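About Whiteley

Whiteley writes software for robot arms: the control loop, the grasp planner, and the logging that tells you afterwards which of the two was wrong. We don't build arms and we don't sell them. If you came looking for a general-purpose robot brain, we haven't got one, and we would ask hard questions of anyone who says they have.

We started after a planner called Vumness did very well in simulation and poorly on a real table. Most of what was wrong turned out to be timing and calibration. We kept the name and threw away a good deal of the code.

Our test work is dull on purpose. Small boxes, a plain table, two fingers, and the same job until the logs stop surprising us.

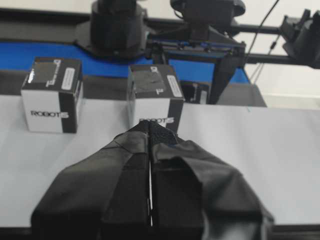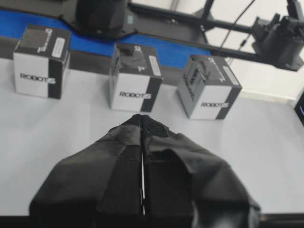

Small boxes on the bench, from the wrist camera.

Tshepo Mabaso
Lead Engineer, Planning and Control

I am wary of success rates, ours included. A figure from one bench under one set of lights says very little about yours. Before a release of Gostine, our planning package, we run 700 picks and read every failure by hand. The last round gave us 185 pages of notes. Berenice Zamudio, who looks after perception, rejected 42 of my explanations as guesswork and she was right about most of them.

Identical packaging is still a nuisance. When several boxes carry the same print, a matcher can be very sure of itself and have the wrong box. Gostine now reports that doubt to the planner, which may refuse to move. Some customers dislike this. They can switch it off, and we log that too.

Curnen, our replay tool, goes out to existing users in June. It does 3 things and we have no plans for a fourth.

Page last checked 23rd May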